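How Skin Clinics Explain Aftercare to Their Clients
Student project report, Kelmendi, spring term

1. Background

For this project I studied the written advice which clients receive after a cosmetic skin treatment. I chose the subject because in my practical placement at the Branadbridge clinic I saw that many people called us with questions that were already answered in their leaflet. My supervisor suggested that I look at the leaflets themselves and not only at the clients.

2. Material

I collected 50 aftercare leaflets, all of them in English. Most concern chemical peels and microneedling, and a smaller part concerns laser hair removal. The longest one, from Letevetti, has 3854 words. The shortest is a single page of 706 characters from Zondach, and it covers only light peels.

For each leaflet I noted the length, the size of the letters, and whether it says clearly when the client should call the clinic. I also marked every medical word without an explanation, for example "erythema" or "occlusive".

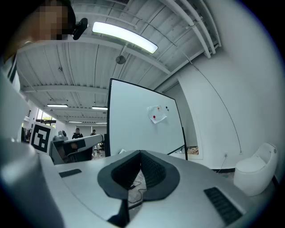

The marking took more time than I planned. At first I marked the words directly on paper, but my notes became difficult to compare, so in February I started again with a spreadsheet.

3. Results

Leaflets under 500 words were usually easier to read, but several of them did not mention sun protection at all. The long ones had good information about swelling and redness, although it often came after the prices and the opening hours. Advice about makeup was the most different from one clinic to another. Some allow it the next morning, others ask for several days, and a few say only "when the skin feels ready", which I could not classify.

4. Limits

I did not interview clients, and I cannot say which leaflets they really read. I also judged the medical words alone, and a second reader would perhaps mark other ones. The spreadsheet and the list of marked words are in the appendix.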